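I get more mail about trash than about anything else on this blog, so I've pulled the usual questions onto one page. I'm Colette, I live with a big leafy plant and a floor that collects wrappers. I'll add to this when new ones come in!

## Where do you put the trash can?

On the floor, out in the room, close to the big plant in the white pot. I tried hiding one in a cabinet for three months and all that happened was that tissues piled up on the floor (mostly mine, I have allergies every July). Now the can sits where the mess happens.

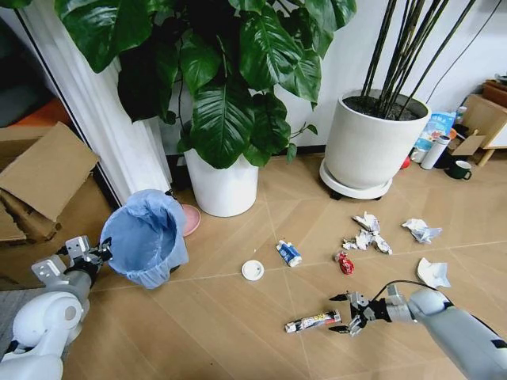

I also keep it low. A tall one with a lid looks nicer, sure, but I toss more and miss less with a wide open top.

## Do you line it?

Always! I use thin blue bags and fold the edge well over the rim, all the way around. Leave plenty hanging over the outside or the bag slides in the first time you drop something with any weight to it. Mine bunches up and looks wrinkly and I've stopped caring.

## What order do you pick things up in?

Big and light first, so crumpled paper and snack wrappers, then bottles, then the tiny scraps. Little torn bits of tissue are the worst on a wood-look floor because they hide so well in the light. I do one last pass on my knees with a damp paper towel and that gets them.

## Don't you recycle the bottles?

Yes, but later. Everything goes in the one can while I'm clearing the floor, and on Sunday I pull out whatever my building takes. Check your own rules, because the ones where my sister lives are completely different from mine. If a bottle still has something in it, empty it before it goes near the bag (ask me how I learned that one).
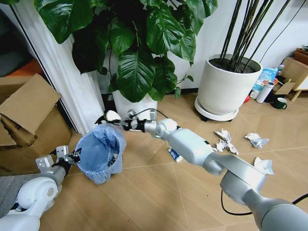

## How often do you change the bag?

When it's half full, or sooner if there's food in it. I know that sounds wasteful, but snack wrappers get smelly fast in a warm room, and a half-full bag ties up so much easier.

## Is the plant okay with all this going on next to it?

So far, yes! I wipe the leaves when they get dusty and fish out anything that lands in the pot. Please don't use the pot as a backup trash can, though. I've had guests.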